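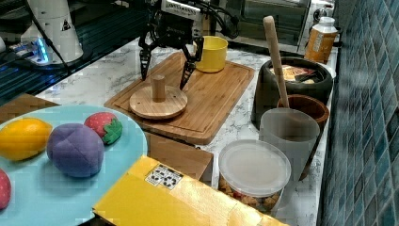

9/22/19

Many people wrote to me after my last thread and asked how I take care of wooden boards. So I will write down what I do, in small pieces. I am not a carpenter. I only cook every day and I have ruined enough boards already.

My first board was a gift when I moved to Kollow. I left it in the sink overnight with the pans. In the morning it had a split along one side that I could put a coin into. I kept it for two more years as a stand for plants.

Washing: warm water, a little soap, a soft brush. Both sides, also when only one side was used. Then I dry it with a towel and stand it on its edge against the wall. A board lying flat on the counter stays damp underneath, and mine became curved like a boat.

The dishwasher I will not discuss :) My neighbors disagree with me about it and their boards look gray.

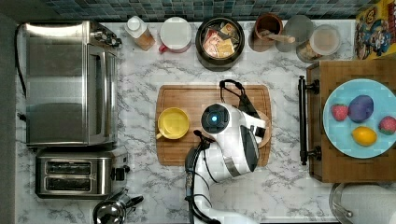

Yellow cup on the board, marble pattern below.

About oil. In the beginning I used sunflower oil from the kitchen, as my aunt did. After some weeks the board was sticky and smelled like an old frying pan. Now I use mineral oil, the kind which is sold as safe for food. The bottle I have is from Tuletti and it cost 5 dollars at the Farías hardware store. Any similar one will do.

I put the oil on with a piece of old T-shirt and go along the grain. It should look too shiny. I leave it overnight and wipe off what is left in the morning. The ends of the board drink the most, so give them a second time.

For bamboo I use less. It is a grass and very dense, and the oil stays on the surface for long. If your board has a groove for juice, wipe inside the groove separately. I forgot this once and had a small yellow lake there. 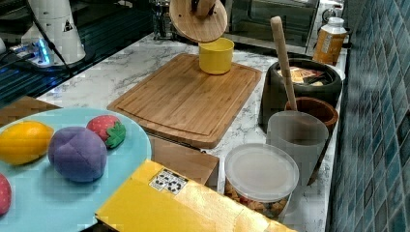 How often should a board get oil?
When water no longer makes drops on the surface and goes straight into the wood, it is time. For me this is once a month, and twice in December when the heating is on all day and the kitchen air is very dry.

Smells. Onion is the worst. Coarse salt and half a lemon, rub for 2 minutes, rinse, dry. Garlic sometimes needs it again the next day. Fish I cut on a separate board from Worska, which is plastic and ugly and goes where it wants.

Someone asked if scratches are a problem. Small ones are normal. When I can feel them with a fingernail, I sand lightly with fine paper, wipe off the dust and oil it again. My oldest board had this treatment last winter and it became noticeably lighter in color. I was a little sad about that, I liked the dark one.

Also lids, spoons and wooden plates: same oil, same cloth. I do all of them on the same evening and the whole table is covered with newspaper until breakfast.

Tomorrow I will try to answer about beeswax. I bought a block of it at the market and I have not yet understood how to melt it without ruining a pot.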